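손에 든 그리퍼로 로봇을 가르친다는 것, 그리고 손목 시점 이야기

지난 글에 댓글로 질문을 많이 주셔서 이번에는 우리가 데이터를 모으는 방법과, 화요일에 나온 결과를 같이 적어 보려고 합니다. 결과가 꽤 재미있어서 빨리 쓰고 싶었어요!

먼저 배경부터. 저는 지바에 있는 작은 연구팀에서 모방 학습을 하고 있습니다. 예전에는 로봇 팔을 원격 조작해서 시연을 모았는데, 이게 정말 느립니다. 조작자가 팔의 지연에 적응해야 하고, 숟가락 하나 집는 데도 어깨에 힘이 잔뜩 들어가요. 그래서 올해부터는 사람이 양손에 그리퍼를 하나씩 들고 작업을 하고, 그리퍼에 달린 카메라와 머리 쪽 카메라로 기록하는 방식으로 바꿨습니다. 로봇은 데이터를 모으는 동안 아예 필요가 없습니다. 비슷한 방식은 이미 여러 연구실에서 쓰고 있으니 새로운 아이디어는 아니고, 우리가 궁금했던 건 따로 있었습니다.

질문은 이거였습니다. 두 시점 중에서 정책이 진짜로 의지하는 건 어느 쪽일까?

과제는 조리도구 스탠드로 골랐습니다. 가운데 기둥이 있고 꼭대기에서 고리가 사방으로 뻗은, 주방에서 흔히 보는 그 물건입니다. 손잡이의 구멍을 고리에 걸고, 다시 빼는 동작이에요. 사람에게는 별것 아닌데 로봇에게는 고약합니다. 구멍은 작고, 고리는 휘어 있고, 도구는 매달린 채로 흔들리니까요. 게다가 스테인리스라 반사까지 심합니다(깊이 추정이 엉망이 되는 걸 보면 웃음이 나올 정도예요).
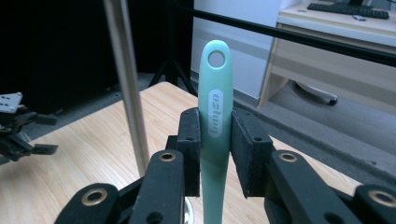
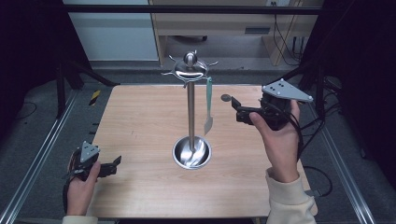 같은 과제를 본 두 시점. 첫 번째는 그리퍼 카메라, 두 번째는 머리 쪽 카메라.

그리퍼 시점에서는 손잡이 끝의 구멍이 아주 또렷합니다. 구멍이 어느 쪽을 향하는지, 손가락 패드가 손잡이를 얼마나 깊이 물었는지가 화면에 크게 들어와요. 대신 스탠드 전체가 어디에 있는지는 알기 어렵습니다. 머리 쪽 시점은 반대로, 스탠드와 양손의 관계가 한눈에 보이지만 구멍을 맞추는 마지막 단계에서는 해상도가 모자랍니다.

그래서 세 가지 정책을 학습시켰습니다. 그리퍼 시점만 쓴 것, 머리 시점만 쓴 것, 둘 다 쓴 것. 시연은 모두 2,422개이고, 세 정책이 똑같은 시연을 썼습니다. 평가는 정책마다 50번씩, 스탠드 위치를 바꿔 가면서 했고요.

저는 당연히 둘 다 쓴 쪽이 모든 면에서 이길 줄 알았습니다. 전체 성공 횟수는 예상대로였는데, 실패한 영상을 단계별로 나눠 보니 그림이 달라졌어요. 고리 근처까지 가는 단계에서는 머리 시점이 압도적으로 중요했고, 마지막 몇 센티미터에서는 머리 시점을 빼는 편이 더 나았습니다! 둘 다 쓴 정책이 그리퍼 시점만 쓴 정책보다 마지막 단계에서 11번이나 더 실패했거든요. 고리 바로 앞까지 손으로 데려다 놓고 시작하는 조건으로 다시 돌려도 경향은 같았습니다.

히라노 미유키 씨의 가설은 이렇습니다. 걸기 직전에는 그리퍼가 머리 카메라의 시야에서 고리를 가려 버리고, 그 가려진 영상이 오히려 정책을 헷갈리게 한다는 것. 그래서 마지막 단계에서 머리 쪽 입력을 무작위로 지우면서 학습시켜 봤더니 격차가 많이 줄었습니다. 코드로는 고작 8줄 고친 거예요. 이런 순간 때문에 연구를 하나 봅니다.

물론 조심할 부분도 있습니다. 스탠드는 한 종류뿐이고, 뒤집개 말고 국자처럼 무게중심이 다른 도구에서도 같은 결과가 나올지는 모릅니다. 반다나 슈클라 씨는 시연자의 버릇도 의심하고 있어요. 사람마다 손목을 꺾는 타이밍이 다른데, 우리 데이터는 두 사람 분량이 대부분이거든요. 사사키 유즈키 씨가 시연자별로 나눈 분석을 돌리는 중입니다.

실무적인 메모도 하나. 그리퍼를 양손에 들고 오래 작업하면 손목보다 엄지가 먼저 지칩니다. 케이블은 꼭 팔 바깥쪽으로 빼세요. 안쪽으로 빼면 스탠드에 걸립니다. 저는 두 번 걸렸습니다.

다음 글에서는 입력을 지우는 비율을 어떻게 정했는지 쓸 생각입니다. 비슷한 실험을 해 보신 분이 있다면 댓글로 알려 주세요. 특히 고리나 못에 거는 과제라면 더 반갑습니다.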